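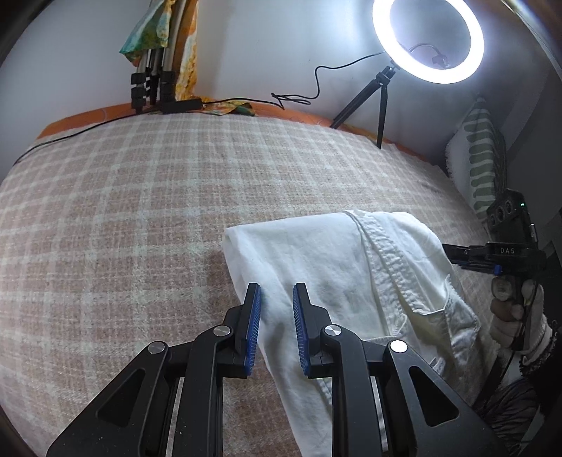
My aunt Verna Boateng ironed pillowcases until the week she moved to Ogilvie, and I have been defending her ever since to people who own a dryer. I don't iron mine. I admire ironing the way I admire opera, from the parking lot.

What bothers me is the advice. There is now a whole trade in telling grown adults how to fold a shirt. Last May I paid 70 dollars for a course in it, taught by a pleasant woman who kept saying "honor the sleeve." I have 2 shirts I would call honorable. The others are for painting and for answering the door.

Kenna Cowie, my neighbor, took the same course and now stores everything upright, like files. Her dresser looks wonderful. She also wears the same gray sweater every day so as not to disturb it.

My own system is the chair. Clothes too clean for the hamper and too worn for the drawer go on the chair, and when the chair is full I put things on the bed, and at night I move them back to the chair. I have done this for most of my adult life without a certificate. Aunt Verna saw the chair once. She asked if I was expecting someone to sit there, and then she asked where I kept the iron.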